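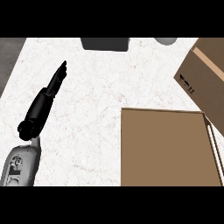

The returning officer read the numbers off the back of an envelope, having left the proper form in the car.

"Three hundred and ninety-two," she said, "to three hundred and ninety-one."

The Mayor of Skernumar, who had held the chain through five elections and a flood, asked which of those was his. It was the second one. He nodded as though he'd suspected the envelope all along.

His opponent was standing by the tea urn with a mouthful of lamington. She had nominated in April, on the last afternoon, after council refused to move a bus shelter two metres so that it would be beside the bus stop. Her platform was the bus shelter. She'd had 100 flyers printed at Brurken and still had most of them, holding up one end of the couch.

"Congratulations," said the Mayor, crossing the hall. "You'll want a recount, I suppose."

"I won."

"Yes. I meant it as a courtesy."

The recount took until ten. The scrutineers argued over a ballot on which the voter had numbered every box correctly and then written, in a firm hand, "none of these please". It was ruled formal – the intention was clear, the officer said, even if the enthusiasm wasn't. The numbers came out just the same. Someone turned off the urn.

Out in the car park the Mayor showed her which key opened the chambers and which one only looked as if it did. He warned her about the Edora Road delegation, who would come to every meeting about the drains and were right about the drains. He told her the chain was heavier than it looked and left a green mark on a white collar.

"What about the shelter?" she asked.

"Ah," he said. "The land it needs to go on isn't ours. It belongs to Grgić Haulage. We've been writing to them for six years."

"You never said that in the campaign."

"You never asked. You just kept saying two metres."

She looked down the street to where the shelter stood, lit up and empty, and past it to the pole where the last bus was pulling in.

"Have you got their phone number?" she said.

He had to go back inside for it, and tried the wrong key first.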